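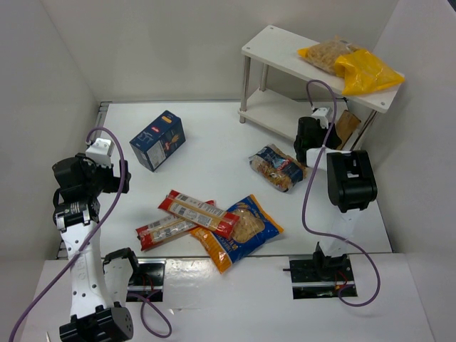

# Pasta shelf week

Hi again! I've been promising a gallery page for the shelf-stocking study since December, so I finally sat down and made one. We're looking at how well two arms learn to put groceries away when all they get to copy is a person doing it – no hand-written grasps, no model of the shelf. Dhanial is our name for the training recipe.

We ended up with 163 demos, and 57 of those use both arms at once. I picked pasta for the whole round: stiff boxes, slippery bags and long skinny packets that love to slide over each other. The bags are by far the hardest (see-through plastic drives our depth estimates nuts).

Next up is the Hukwood set, same method with 5 new shelf layouts. I'll add more pictures once those runs are sorted.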